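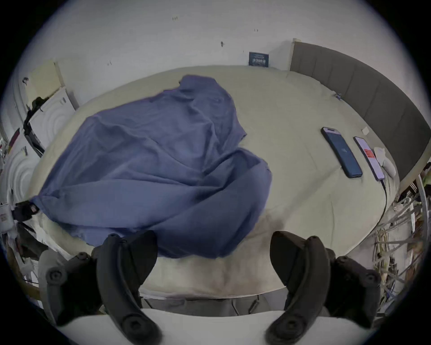
Prisuvia, Kitik project
Minutes of the fault review meeting held on May 12, 2019

Present: Anežka Kuruc (chair), Marcela Urban (minutes), the bench technician, three operators from the cloth group, the data lead
By phone: the service desk at Vrabec, for items 3 and 4 only
Apologies: the site manager at Grillano

1. Minutes of the last meeting

Agreed without changes. The action on spare screws from the March meeting had not been done and was carried over to item 4.

2. What happened

Anežka read out the incident sheet. An operator at the Grillano flat was using a hand-held gripper to pick up and spread cloth on the bed. She closed the fingers on a fold, lifted it and opened her hand. The left finger opened as normal. The right finger stayed where it was for a moment and then came back quickly. Her free hand was on the cloth near the jaw and the side of her thumb was caught between the jaw and the body of the tool.

The skin was not broken. There was bruising and she stopped work for the rest of the session. The sheet was filled in the same afternoon and signed by the operator and the shift lead. She has since returned to work and was at the meeting. She said the account was correct, except that the sheet gives the cloth as a towel and it was a shirt. Marcela to correct the sheet.

A second operator said the tool had felt stiff before this. He had mentioned it at the end of a shift but had not written it down. Two others said they had felt the same on other tools and had got round it by opening and closing the handle a few times. Anežka asked that this should stop. A tool that sticks is to be put down and reported.

3. Findings from the bench

The technician had taken the tool apart. The screw knob at the tip of the right finger had worked loose by more than a full turn. With the knob loose the jaw pad could tilt, and the edge of the pad then caught on the finger behind it. When the handle was released the spring pulled against the caught pad until it slipped free, and the finger came back all at once.

He had then checked all 8 tools in the store. On 2 of them a knob could be turned by hand with no effort. Both had been in use mainly for cloth. The others were tight, although one had a worn pad that will need changing before long.

Vrabec said the knobs should be finger-tight and checked before each use. The technician said this was not in the sheet that came with the tools. Vrabec thought it had been in a later issue and agreed to send that across. They asked whether thread lock had been used. It had not, as the knobs are undone to change the pads. Vrabec suggested a lock washer and will send a set to try on one tool first.

There was some discussion on whether cloth work was the cause. The operators said that pulling a large piece flat twists the jaws sideways in a way that picking up a cup does not. The technician thought this likely but had not tested it. Vrabec would not comment without seeing the tool. The damaged finger is to be sent to them, with photographs taken at our end before it goes.

4. Spares and checks

The spare screws asked for in March were not ordered. Marcela said the form had gone to the wrong cost code and been sent back, and she had missed the reply. She will order them this week along with pads.

It was agreed that each tool gets a check at the start of a session and again at the break. The check is to turn each knob by hand, open and close the fingers ten times with nothing in them, and look at both pads. The result goes on the card that hangs with the tool. One operator asked if the second check could be left out for short sessions. Anežka said it could not for now.

The call with Vrabec ended here.

5. Working area

Anežka asked how people were placing their free hand. Practice varied. Some hold the cloth down with it, others keep it on the handle. The group agreed that the free hand stays off the bed while the fingers are moving. If the cloth will not lie flat with the gripper alone, the operator stops, sets the tool down and straightens the cloth by hand. The data lead said this was acceptable and that the pause could be marked in the log.

Cables were also raised. An operator said that a charging cable had caught in a jaw at the flat some weeks ago and been pulled off the bed. It was not reported at the time. Cables that are not needed for the recording are to be moved before starting. Where one is needed it should run away from the side the operator is working on.

The operators asked for a small table to rest the tool on, as it is at present put down on the bed or held. Grillano to be asked whether there is space.

6. Effect on recordings

The data lead reported that the cloth set stands at 577 recordings. Of these, 206 were made with the tools now withdrawn. He does not yet know when the knobs began to loosen, so he cannot say how many are affected. On the few he had looked through, the right jaw could be seen to tilt in some of the later ones and not in the early ones.

He proposed to mark the whole group as doubtful and leave it out of the next delivery. Marcela asked whether that would leave the delivery short. It would, and the client will have to be told. Anežka agreed to the proposal and will write to the client herself. Nothing is to be deleted.

The operators asked whether they would have to repeat the work. No decision was made. It depends on what the data lead finds.

7. Return to use

The withdrawn tools stay in the locked cupboard with a red tag on. They do not go back into use until the technician has fitted new screws and pads and signed the card. The remaining tools may be used from the next session with the checks in item 4. Cloth work at Grillano is stopped until the washer has been tried. Kitchen and shelf work carries on.

8. Any other business

The first aid box at Grillano had no cold pack in it. Shift lead to replace it and check the other contents.

One operator asked for the incident form to be kept at the flat on paper, as the shared folder could not be opened there on the day. Agreed.

Actions

Correct the incident sheet: Marcela Urban
Order screws and pads: Marcela Urban
Photograph and send the damaged finger to Vrabec: technician
Try the lock washer on one tool and report back: technician
Print check cards and tie one to each tool: technician
Review the doubtful recordings: data lead
Write to the client: Anežka Kuruc
Ask Grillano about a table: Anežka Kuruc
First aid box and paper forms: shift lead

Next meeting to be called when the washer trial is finished.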